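I want to write a few posts about the night bus, because I moved to Hevadeo in December and I still take it almost every evening. It is a long thread, sorry.

The bus is line 608. It starts at the Grustar terminal and it ends near Rotich market. On paper the ride takes 27 minutes. With rain it takes more, and in Hevadeo there is a lot of rain.

In my old city I always drove. I thought a bus after 10 p.m. would be empty and a little sad. It is neither. There are bakers going to work, nurses coming home, students who sleep with the mouth open.

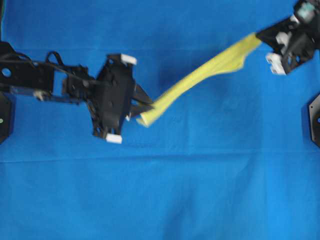 The first week I made all the mistakes. I waited on the wrong side of the road. I paid with a big bill and the driver had to look for change at every red light. I pressed the button two stops too early and was too shy to stay on, so I walked.

Now I have the Modport card. You charge it at the terminal, not on the bus. Please remember this, the machine on the bus only reads the card. I learned it with five people behind me.

A small thing I like: the drivers turn off half of the inside lights after the bridge. People speak more quietly then, even the students. I never saw this in another city.
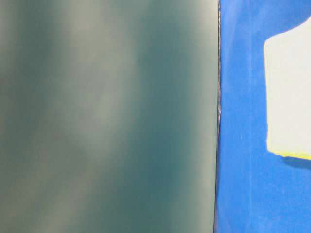

My favorite seat is the single one behind the back door. You have the heater at your feet and no neighbor. I wipe the window with my sleeve, but after the bridge it is no use, the glass goes foggy again and the whole town becomes a soft blue-green like the blur in this picture, with a paler band down the middle. I can not read one shop sign. I know my stop by the two speed bumps.

What I do not like is the timetable at the Rotich end. It hangs so high that I need my phone to zoom in. Also the last bus leaves five minutes earlier in winter and this is written only in the footnote.

I wrote to the company about the footnote. They answered politely that the next print will be bigger. We will see. 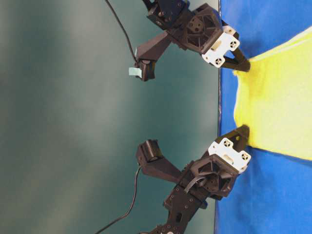
Is it safe to take the 608 alone late in the evening?

For me it has been fine all winter. I sit near the front when the bus is nearly empty, and the driver will let you off between stops after 11 if you ask before the bridge.

One more for people who are new here. The monthly pass pays off only if you ride on weekends too. I ride mostly for work, so I charge the card and keep the receipt.

Tomorrow I will try the early one, at 5:10. They say the bakers bring rolls.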